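Caderno de bancada – almofadas de sutura
5 de junho de 2019

Almofada nova na base, do lote Laizer que chegou em março. A textura é mais fina do que a das Bonimitz e a camada de cima cede menos quando se carrega com o dedo. Guardada 24 horas fora da embalagem antes de usar, como ficou combinado depois dos problemas de enrolamento nas pontas. Desta vez ficou plana.

Sangue sintético: receita do costume, 40 ml de base com 5 gotas de corante vermelho. Mexer bem, o corante fica no fundo do frasco. Incisão única em diagonal, sem segunda passagem de lâmina.

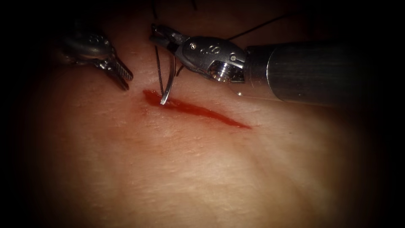 Continuo a achar que a receita está clara demais para tecido profundo, mas para pele serve. Nas Bonimitz o líquido infiltrava-se pelos poros e ao fim de pouco tempo tínhamos uma mancha rosada maior do que a ferida. Falta comparar as duas marcas lado a lado, com o mesmo frasco e a mesma lâmina. Não misturar lotes nessa comparação.

Fio: entrançado, castanho-escuro quase preto, da bobina Umcombe. Lê-se bem contra a almofada clara, coisa que não acontecia com o fio transparente. Pontos separados, a começar pela extremidade esquerda do corte. Para já deixamos as pontas compridas, dá mais jeito para ver a orientação do nó quando se revê o trabalho.

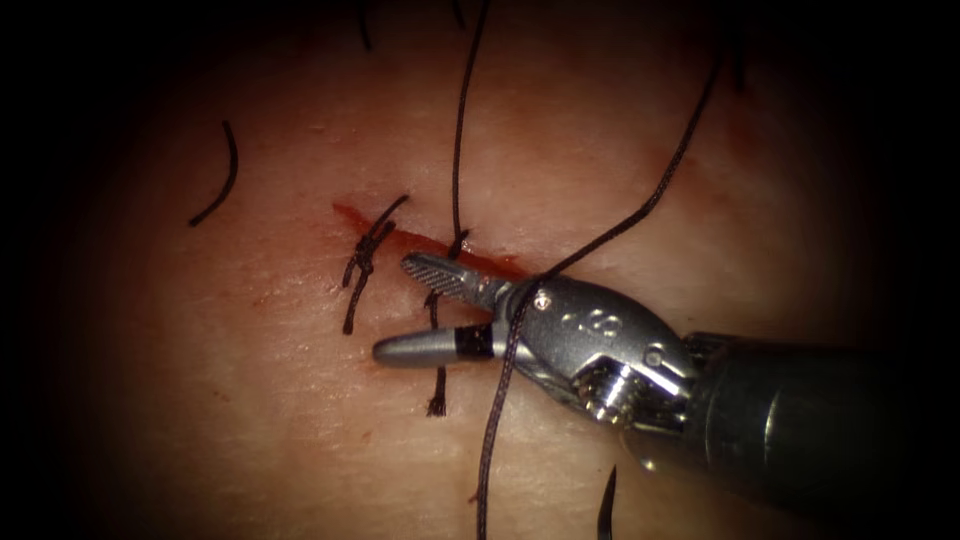
Ponto separado junto à extremidade esquerda da incisão, nó do lado esquerdo do corte.

Notas sobre o material, antes que me esqueça:

A caixa de agulhas curvas está a acabar. Pedir à Neltengate, referência 273, e confirmar que vêm com o mesmo raio – da última vez trocaram.

Luz: mantive o foco no centro e as bordas às escuras. Com a luz geral ligada as almofadas claras devolvem muito brilho e perde-se o relevo da pele. Baixar um pouco mais se voltarmos às Bonimitz.

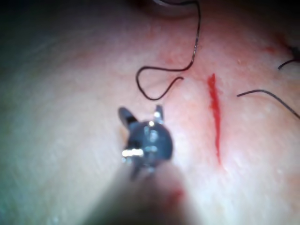
Limpeza: compressa húmida, sem álcool, que deixa a superfície pegajosa. Lavar a lâmina logo a seguir, o corante agarra-se ao metal se secar. As almofadas usadas vão para a gaveta de baixo com a data escrita a marcador no verso; as que tiverem cortes até à base são para deitar fora.

Por fazer: encomenda das agulhas, comparação Laizer/Bonimitz, etiqueta nova no frasco do corante (a atual já não se lê).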